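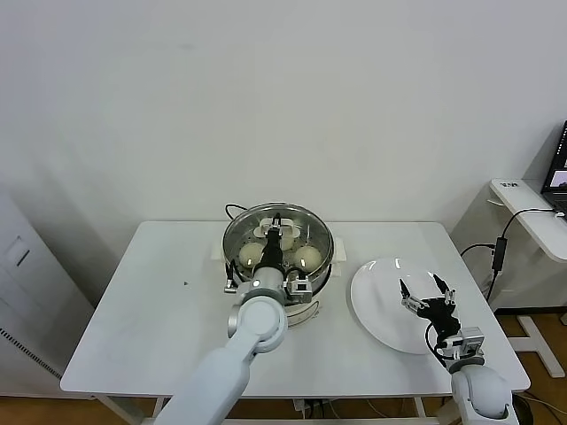

Attachment 1: steamer and plate on the test table

Print this ticket | E-mail this ticket
Filed under: Small Kitchen Appliances > Electrical > Nuisance Tripping

Ticket 102: Breaker trips during steam cycle
Site: Skarkton kitchen lab
Opened: July 3, 2026
Status: Closed, monitoring

Reported problem. The 10 A breaker on the Lindlow distribution panel opens some 40 seconds after the steamer is switched on. No trip with the steamer unplugged. Same circuit feeds the kettle outlet and a Clostura water heater rated at 3,000 W.

Step 1. Water heater isolated at its switch. Steamer run alone. Tripped again.

Step 2. Insulation test, line and neutral to ground, steamer unplugged. Reading normal. Cord flexed by hand along its full length during the test, no change.

Step 3. Steamer moved to a circuit on the Ó Gríofa panel. Full cycle completed, no trip.
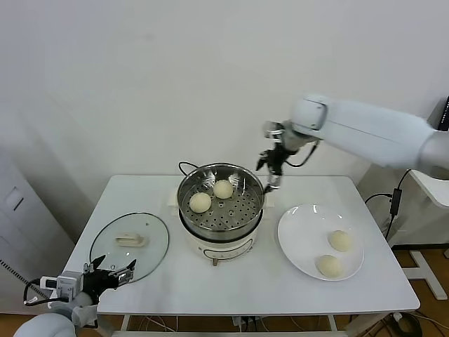 Load current was logged for each run, and the curve on the second panel was flat once the element reached temperature. Empty runs and loaded runs were compared in case the fill made a difference. The loaded run used two buns on the perforated floor of the basket, with the glass lid and a round plate on the same table. Current was the same in both cases.

Step 4. Breaker on the Lindlow panel removed. Line terminal screw found loose, with discoloration on the copper. Conductor cut back, stripped and retightened. Breaker replaced with same rating.

Step 5. Steamer run three times on the original circuit, water heater off. No trip.

Open item: water heater still needs its own circuit. It was wired to this one in February and exceeds the rating by itself. Leave isolated until rewired.

Contact the help desk | Back to top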